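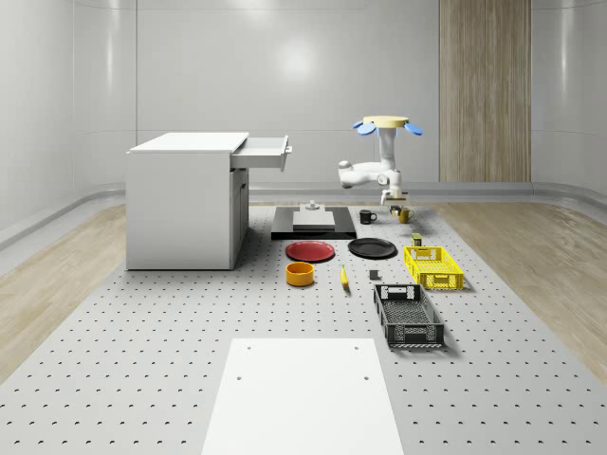

A reader wrote in after my last terminal post to ask why I still bother with a tiling window manager when every desktop can snap windows to the edges now. Fair question! My answer is that I love never touching the mouse, and I finally have a config I'm proud of.

I threw out the old one (900 lines, half of it copied from strangers) and started again from an empty file. The new one is 147 lines and I can explain every one of them. There are nine workspaces, and the first three always hold the same stuff: editor, browser, mail.

The bar is Jostum, which I picked up in September and have been gushing about ever since. It reads a plain text file and reloads the second you save it, so tweaking colors is a joy. Fonts took me longer. I went back and forth between Larkov and Yazıcı for ages and landed on Larkov, mostly for the zero with the slash through it.

Next up is getting all this onto the old laptop, where the screen is tiny and the bar eats too much of it.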